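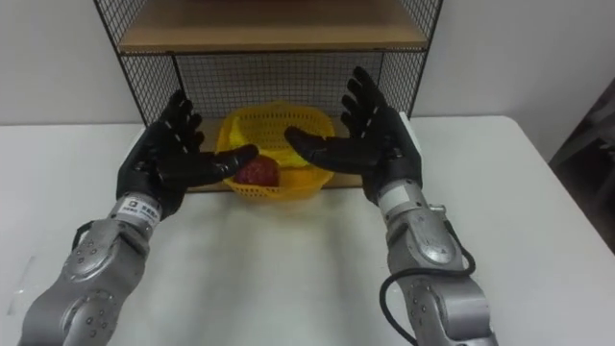 Yellow basket on the white table

Search this forum
Advanced search

Sourdough in a cold kitchen: what are you all doing?

crumbwatcher
November 25, 2025

Okay, I have to share because I'm so excited. My kitchen in Litville sits at 62 degrees from now until spring and every winter my loaves go flat and gummy. This year I stopped fighting it and just let the dough take as long as it wants. Bulk rise went to around 7 hours, then overnight in the fridge, and the loaf I cut this morning is the best one I've made. Open crumb, crackly crust, the whole thing! I'm using plain bread flour with a couple of spoonfuls of rye mixed in.

So what does everybody else do when it gets cold? Proofing box, oven light, warm water, wait it out?

ryeandshine
Wait it out, every time. Cold dough tastes better. I will die on this hill. My starter gets fed once a day in November instead of twice and it seems perfectly happy.

Question though, do you proof in a plastic basket or the cane kind? I switched to cane and never went back, the flour sits in the grooves and the dough lets go so nicely.

crumbwatcher
Cane for me, with a linen liner for the wetter doughs. I've tried a colander with a dish towel too and it worked fine! Just use rice flour on the towel. Regular flour soaks right in and then you're peeling.

doughnut_disturb
Gotta disagree with waiting it out. I did that for two winters and got dense loaves both times, because I'd give up and shape too early. Now I set the bowl in the oven with only the light on and the door open a crack. It holds at 76 or so and I'm done in 5 hours. Same flavor as far as I can tell. My husband can't tell them apart either and he eats most of it.

ryeandshine
With respect to your husband, try them side by side, same flour, same day. The slow one has that tang at the back. The fast one is nice sandwich bread.

doughnut_disturb
I like sandwich bread!

hearthling
You're both right, it depends on the starter. Mine is super sour already, so a long cold bulk makes it taste like vinegar. I warm mine up on purpose. If yours is mild, go slow.

Also please, everyone, check the dough temp and not the room temp. I stick a thermometer in after mixing. If it reads low I use warmer water next time, and that one change fixed more of my bread than any gadget.

crumbwatcher
Ooh, the water thing is smart. I've been using it straight from the tap and my tap is freezing right now. Trying that tonight.

oldoven_7
Has anyone baked on a Hägglund stone? There's one at the thrift store by me and I can't decide. I have a Dutch oven already but I'd love to do 3 small loaves at once for the holidays.

hearthling
Never used that one, but any thick stone is great as long as you preheat it a good long while. You'll need steam. I put a pan of boiling water on the bottom rack and take it out once the crust starts to color.

doughnut_disturb
Ice cubes in the pan work too, and you don't have to carry boiling water across the kitchen.

ryeandshine
Ice cools the oven down too much for me. Boiling water or nothing.

oldoven_7
Bought the stone! Will report back after the weekend. Crumbwatcher, how much rye is a couple of spoonfuls, like heaping?

crumbwatcher
Heaping, yes! And post the crumb, even if it's ugly.

Contact us | Copyright Litville Home Bakers | Back to top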